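Home About Archive Workshop notes Contact

Two grippers, one jar

27 Jul 2020

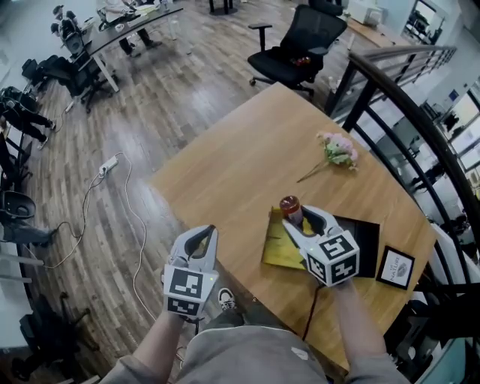
I have spent up to two hours a day on curved fingers lately, and I have opinions. The straight pair from Drelley pinched well and let go of anything round, usually in the direction of Pacita's shoes. Curved ones wrap a small jar nicely, lid or no lid. Flat things are another story – I tried to lift a paper bag for most of a morning and mainly moved it north.

The cable is my other complaint. It hangs off the hand exactly where my sleeve wants to be, and I've snagged it 37 times by Junaid's count, which he keeps on a whiteboard with more care than his own calibration notes.

Tracking has been fine as long as I don't turn the marker cubes away from the camera, so I've learned to pour tea like a butler. Softer finger pads are due in August. Cempaka wants to start with the bag.

Filed under: Grippers, Bench time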